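Clundetti Opens Its Tirkham Studio With a Clear Table and a New Cleanup Guide

TIRKHAM, November 2019 – I'm Lucienne Coste, I started Clundetti, and I'm very happy to say our new studio in Tirkham is open and our first free guide is ready to go out. It's called The Table First Guide, it runs to 9 pages, and it covers the least glamorous job in any home or small office: picking up the little trash that collects on tables and desks.

I've been helping people sort out their rooms for six years now, and I used to start with the big stuff. Closets, mostly. People loved the closets (I loved the closets too!), but I'd come back for a second visit and the table everybody walked past ten times a day would be covered in wrappers and tissues again. So in October I sat down and wrote out the way I do a table at my own place, start to finish, and that turned into the guide.

The short version is that you bring the bin to the mess. Take a small trash bin, carry it over from wherever it usually lives and stand it on the floor right by the table you're working on. Then go one piece at a time, table to bin, and leave the wiping and the straightening for later. Most people I work with want to grab a cloth right away – put the cloth down, it can wait.
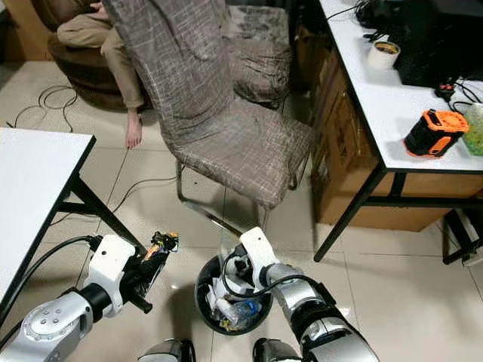 I also ask people to look at what they're throwing out while they're throwing it. If a plastic bottle is going in with the tissues, you may want a second container for recycling, and the guide has a page on setting up a pair of bins in a small room without tripping over them. Rules for bottles and snack packaging change from town to town, so we left a blank box on that page where you can write down your own. Please use it! I stuck mine to the inside of a cupboard door and I check it more than I'd like to admit.

There's a section on tissues, too, which my friends think is very funny. Used tissues go straight in the bin, no piles and no "I'll get that in a minute." Snack wrappers I fold once if they're big and crumpled if they're small, and I give each one a little shake over the bin first so the crumbs don't end up on the tile. If you have a white table like we do, you already know about crumbs.
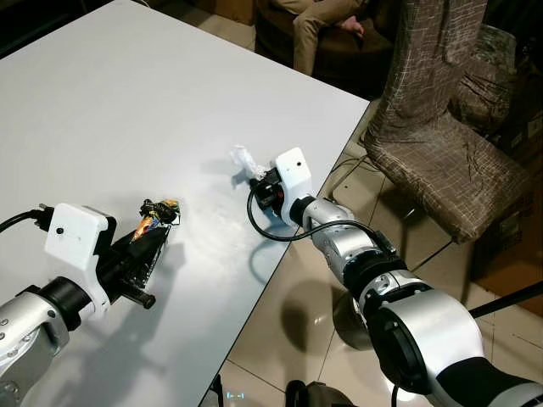

A snack wrapper and a crumpled tissue over the white table at Clundetti.

The guide goes on to chairs, slipcovers and the floor under the desk, in that order. Slipcovers get a good shake outdoors and a look down the sides of the cushions, where I once found two pens and a library card in one afternoon. Cardboard boxes under desks get a page of their own. I'm not against them, I just like to know what's inside, so we included labels you can cut out.

We printed 1,000 copies with Bouvier, a print shop I've wanted to work with for ages, and they were very patient with me about the shade of green on the cover. Clodwood, the furniture store, is keeping a stack by its front counter, and the rest are with us at the studio. The guide is free and you don't have to sign up for anything. One per household, please, unless you're picking up for a neighbor, in which case just tell us and take another.

Along with the guide we're starting small group sessions at the studio. Each one has room for 6 people and lasts 2 hours. Bring a photo of your worst table. We'll talk through a few of them together, nicely, and then practice on a real one with real wrappers. Wear something comfortable. Coffee is on me, and there will be snacks, so we won't run short of things to throw away.

If you'd like to come to a session, or you run a library, school or community center and want copies for your front desk, stop in at the studio and ask for me. Reporters are welcome as well, and I'm glad to talk tables for as long as you can stand it.

About Clundetti
Clundetti is a home organizing studio in Tirkham, founded by Lucienne Coste. We help people with everyday rooms – kitchens, work tables, spare rooms and the corners in between – through home visits, printed guides and group sessions.

Press contact: Lucienne Coste, Clundetti, Tirkham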